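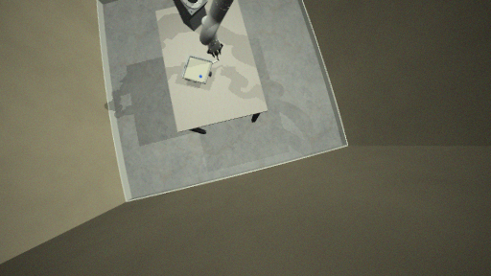
Comparing two grippers in simulation before either is bought or fitted can save a good deal of workshop time, provided that both are tested under the same conditions. The procedure set out on this page is used at Drirnbridge by students and staff who need to choose between the Walczak and Ninik two-finger models. It assumes that Zereo, the department's simulation package, is already installed and that the user can load an arm and move it by hand. Begin with the overhead camera. It should be placed high enough to take in the whole table, so that the tray, the blue ball inside it and the gripper can all be checked together before a run begins.

Step 1. Prepare the room file

Open the standard room and save a copy under a new name. Do not edit the original. Set the random seed to 17 and write it in the run log. Both grippers must be tested with the same seed, as the starting positions of the loose objects depend upon it.

Check the lighting next. Shadows should be left on, even though this slows the display. Users who intend to pass camera images to a controller later will need them.

Step 2. Set the side camera

The side camera is used to judge height above the table. Place it a little above the tabletop and turn it until the gripper and the object below it are both in view. The upper part of the arm may be left out.

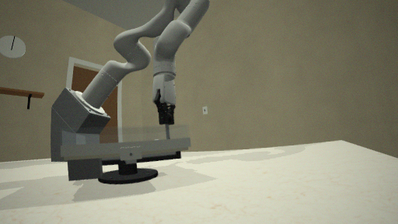
Once the view is satisfactory, lock the camera and save its position with the room file. A camera moved between runs is the most common cause of results that cannot be compared.

Step 3. Run the trials

Load the first gripper and set the closing force to the lower of the two values given on its data sheet. Each trial consists of a grasp, a lift and a hold. Complete 400 trials without changing any setting, then load the second gripper and repeat. If a run stops early, discard it and start again from the same seed – part runs should not be joined together.

Step 4. Review the grasps from the wrist camera

The success rate alone is a poor guide. Two grippers may lift the same object equally often and yet hold it quite differently. Switch to the wrist camera and replay at least three grasps of each object, pausing when the fingertip pads first make contact.
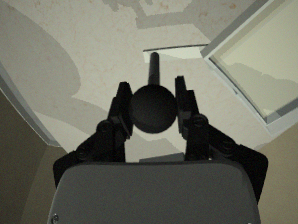

Record whether both pads meet the object at the same moment, and whether it turns as the fingers close. Rounded objects deserve particular care, as a small error in the approach may push them to one side. Slips should be entered under the heading "contact" and missed grasps under "approach".

Step 5. Save and submit

Export the log and the room file together. Users who find that the export fails should check the log length: files of more than 552 lines must be split before they are uploaded to the shared folder. Name each part with the gripper model first, followed by the seed.

Results for a third gripper may be added later using the same room file, so long as the version of Zereo has not changed in the meantime.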